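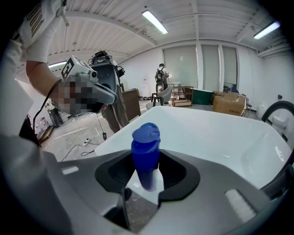

Sivosholm slip fault

The Sivosholm slip fault is a grip failure found in the Drera hand-held gripper, a tool used for recording household tasks that robot arms later learn from. Named for the site where it was first logged, in June. Also called "early close" in older notes.

Background

Operators hold one gripper in each hand. Marker cubes on the tools give position, the jaw opening is logged on its own channel. Smooth round objects such as plastic bottles are the usual test items – easy to grip, easy to drop.

The fault

The jaw channel ran ahead of the position channel. On playback the log showed the jaws closed before the hand had reached the object. Operators felt nothing wrong. Of 841 recordings checked, 58 had the fault, nearly all from the right-hand tool. An arm trained on the bad set at Lastura closed on air, then pushed the bottle over. In one run it kept pushing and bent a finger. No injuries.

Cause

Disputed at first. Nhàn Cù blamed worn jaw pads. Nga Lã swapped the pads and the fault stayed. Ineke Van Dijk then traced it to the clock in the jaw sensor, which drifted when the cable was tugged and the sensor restarted without a warning.

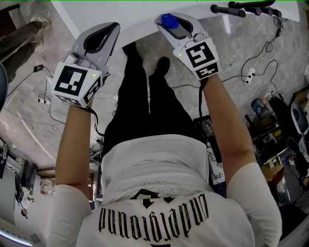 Cable pull remained the main trigger in later tests, mostly when operators turned or reached across there body. Two restarts in one recording were enough to put the jaw log 200 milliseconds off.

Response

Firmware 2 stops the recording on any sensor restart. Strain relief was added at the wrist. Kha Doãn wrote a script to flag old files; flagged files were pulled, not repaired. Ogbonna, which had bought part of the set, asked for a full recheck – result not published.

Trip hazard from floor cables was rasied in the same report by Nga Thái and is tracked seperately.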